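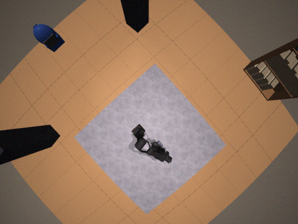

How often should the arm in the Stullow cell be homed again?
After every change of the gripper or of the base bolts, and in any case before the first run of the morning. The person who does it writes the joint offsets in the cell log.

Minutes of the cell upkeep meeting, Stullow cell
December, started 9:40

Present: Judit Pap (chair), Gergely Szilágyi, Stamatia Drakos, Gyula Kerekes (minutes)
Excused: Ragnvald Myklebust. He sent written comments, and they are included under points 3 and 5.

1. Minutes of the last meeting

Accepted with one correction. In point 2 it was written that the cable of the wrist was exchanged. Only the clamp was exchanged, the cable is still the old one. Gyula has corrected the file.

2. State of the real arm

Gergely reported. The arm was out of use for one and a half working days because of the shoulder joint. The motor stopped with an overload message when the arm was stretched far to the side and low. He opened the cover, cleaned the connector and put it in again. After this the message came back once, then not any more during the rest of the shift. He does not consider the matter as closed, as he did not find a broken part.

Stamatia asked if the base was tight at that moment. Gergely checked the base bolts only after the cleaning, and one of the four could be turned by hand with the short key. He tightened all of them crosswise. It was discussed if a loose base can give an overload message. Gergely thinks this is not likely, but a loose base does change the reached position, and we had complaints about that also.

Decided: the base bolts are checked each morning together with the homing. One line in the log is enough.

3. Calibration

Judit showed the results of the last two calibrations. The encoder of the elbow read 1,072 at the mechanical zero before the repair and 1,048 after it. The other joints moved only by one or two counts. A change of this size in one joint makes the fingertip go clearly beside the target when the arm is stretched out, so the old offset file must not be used any more.

Ragnvald wrote that he still has the old file on the Jakab computer and that he ran with it in the afternoon after the repair. These runs are to be marked as not valid. He offers to mark them himself. Agreed with thanks.

There was a longer talk about where the offset file should live. At present it exists in three places, and two of them are the same only by luck. Stamatia proposed one file in the Urkine folder, and the start script takes it from there every time. Gergely was against, since the network in the hall is sometimes slow and then the cell does not start. A compromise was found: the script looks first in the Urkine folder, waits a short time, and if there is no reply it takes the local copy and shows the age of this copy on the screen in red.

Judit remarked that red should be used only for this. At the moment the screen also shows the normal waiting state in red, and people stopped looking at it.

4. The simulated cell

Stamatia went through the overhead view of the simulated scene. The arm stands on the square gray mat, slightly below its center, with the gripper toward the lower right and nothing held. All agreed that this is a good pose to compare with, as the links can be told apart from above.

Points which were raised:

The joint offsets in the model are still the ones from before the repair. Stamatia will enter the new ones and then repeat the pose. If the fingertip in the model and the fingertip of the real arm differ by more than the width of the tip, she informs Gergely before she changes anything else.

The cable on the model. Gergely asked if a cable is calculated as a moving part or is only drawn. Stamatia answered that it is only drawn. It does not touch anything and does not pull. For the real arm this is a difference, our cable becomes short when the wrist is turned fully. We leave it like this, but the turn of the wrist in the model gets the same limit as in the control program.

The surroundings. The bookcase and the blue bin-like object beside the tiled floor have no task in the calibration. Judit would like to remove them to make the loading faster. Stamatia prefers to keep them until somebody has measured how much time is saved. Two black blocks come in toward the mat, one from the top and one from the left, and the left one ends near the corner of the mat. Gyula asked if the arm can hit it. Stamatia will let the arm go through its full reach at low height and report if there is contact.

The mat surface. The mottled pattern is wanted. With a plain gray, the fingertip shadow was difficult to separate in the earlier tests.

5. Grease and spare parts

Ragnvald wrote that the grease from Cedier is finished except one tube, and that this tube was open. Gergely said it can be used for the base joint but not for the wrist. New grease was ordered by Judit. The delivery time is given as 29 days, and this is too long for the planned service of the wrist. Gergely will ask in the machine shop if they can lend a small quantity of the same type. If they have only another type, we wait. Two types must not be mixed in one joint.

Spare parts in the drawer: one shoulder motor, one set of finger pads, clamps. There is no spare cable for the wrist. Stamatia asked why this was not noticed in the autumn, when the list was made. Gyula made the list and he had counted the gripper cable as the wrist cable. They have the same plug but not the same length. He will put labels on both.

Decided: Judit orders two wrist cables.

6. Order of the morning start

The order was read aloud and changed in two places. The valid version is now as follows.

Main switch off, look at the cable and the clamps, check the base bolts.
Main switch on, wait until all joints answer.
Home the arm at slow speed with one hand near the stop button.
Compare the offsets with the file. Write them in the log.
Move to the comparison pose. Look if the fingertip is at the mark.
Only then load the program of the day.

Gergely wished to have it written that the arm is supported by hand before the main switch is turned off. It falls down without power, and the finger pads were damaged twice in this way. Accepted, and the sentence goes on the sheet at the switch also.

The full start takes almost a quarter of an hour. Judit considers this acceptable.

7. Other matters

The stop button was tested during the break, in presence of all. It worked from both positions of the table.

The log book has only a few empty pages left. Gyula brings a new one and keeps the old one in the same drawer, so that the earlier offsets can be found.

Stamatia asked for write access to the control program to set the wrist limit. Judit gives it for the simulation branch only. For the real cell Gergely remains the only one who changes limits.

Open tasks

Gergely: observe the shoulder joint and note each overload message with the pose of the arm; ask for grease.
Stamatia: new offsets in the model, wrist limit, low reach test near the left block, start script.
Judit: wrist cables, colors of the screen.
Ragnvald: mark the runs with the old file and delete this file from the Jakab computer.
Gyula: labels, log book, new sheet for the switch.

The meeting ended at 11:05. The next one is held when the wrist service is done, and Judit sends the invitation.

Written by Gyula Kerekes, read and approved by Judit Pap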